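Trireswood to change trash and recycling pickup in November

28 April 2025 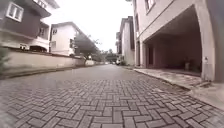
A residential street with brick paving.

Trireswood will move to a new trash and recycling schedule in November, the town said in a notice to residents. Trash will still be collected every week. Recycling, now picked up weekly, will go to every 2 weeks, and yard waste will be taken on the weeks in between.

The change comes with a new contract with Paquette, the hauler that has served the west side of town for several years. From November it will cover the whole town. The east side is now served by Trelari, whose contract runs out at the end of October.

A total of 1,296 households will be given a new pickup day. The rest will keep the day they have now. Letters with the new day for each address will go out in early fall, and the full list of streets will be posted at the town office and on the town website.

Every household will get a larger recycling cart with a blue lid. The town said the larger cart should hold what most homes now put out over two weekly pickups. Homes that need more room can ask for a second cart at no charge, as long as there are carts left. The town has ordered 1,000 extra carts for this purpose and for replacements.

The old open bins will not be emptied after the change. Residents may keep them for storage or leave them at the curb in the first week of November, when Paquette will take them away.

Carts must be at the curb by 6:30 a.m. and brought back in by the end of the day. They should stand with the handle facing the house and with a clear space on each side, so the truck can lift them. On narrow streets where parking is allowed on both sides, the hauler will send a smaller truck. Residents on those streets do not need to do anything different.

What can be recycled will change too. Glass bottles and jars will no longer go in the cart. The town said broken glass had been spoiling paper and cardboard, and loads had been turned away at the sorting plant as a result. Glass can be taken to the drop-off point on Pidora Road, which will get longer opening hours from the same date. Paper, flattened cardboard, cans and plastic bottles and tubs will still be accepted. Plastic bags will not - they should go back to a store that collects them.

Yard waste must be put out in paper bags or in an open container marked with the yard waste sticker. Stickers are free from the town office. Branches should be tied in bundles that one person can lift. Yard waste pickup will stop for the winter after the last round in December and start again in spring.

In a survey sent out with the water bills last fall, the town received 872 replies. Most people who answered said they did not fill their recycling bin every week. The most common complaint was missed pickups on the east side, followed by bins blowing over in the wind. Several people asked for a cart with a lid.

The yearly collection fee will stay the same through the first year of the new contract. After that it will be reviewed as part of the town budget. The discount for residents over 65 is not affected, and people who already get it will not have to apply again.

Help will be available for residents who cannot bring a cart to the curb. They can ask for pickup from beside the house by filling out a short form at the town office. Those who have this service now will be moved over automatically, but the town asks them to check that their phone number is up to date.

Two open evenings will be held at the library before the change, with a sample cart on display. Dates will be announced later. Until November, residents should keep using their current bins and pickup days. Missed pickups should still be reported to the hauler named on the collection calendar - either Paquette or Trelari, depending on the address.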